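Self-publishing a book of sermons: sell at the door or give it away?

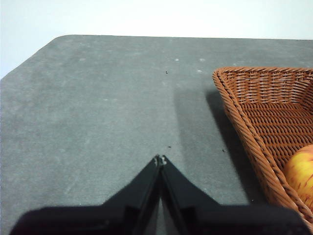
I've been lay preaching at a Methodist chapel for longer than the roof has been leaking, and people have finally worn me down into making a book of the talks. It comes to 177 pages. A printer called Murent has quoted me for a short run. My trouble is the money side. Do I charge, and does it look grubby to do it in the porch after I've just preached on the camels and the needle? Also, do I need permission for the Bible verses? There are rather a lot of them.

Posted June 2018 by porchpreacher

Gatis
Charge. People don't read free books, they put them under a wobbly table leg. Ours went for £4 with a box by the hymn books, and what was left after printing went to the roof fund. Have a word with your minister first, and don't mention it from the pulpit. Somebody else can do it in the notices.

On the verses, look at the copyright page of whichever translation you use. Most modern ones let you quote up to a set amount without asking, as long as you print their wording of the credit. If you've hopped between 2 or 3 translations, you need a credit for each. The King James has its own rules in the UK, so look that up as well. Hymns are worse. I had to take out a whole verse in December with the proofs already back.

Vimeleo
just put it online mate

Bañez
Whatever number you're thinking of printing, halve it. Our last minister ordered 3,000 and the vestry still can't be used for anything else. Lovely book. I own five.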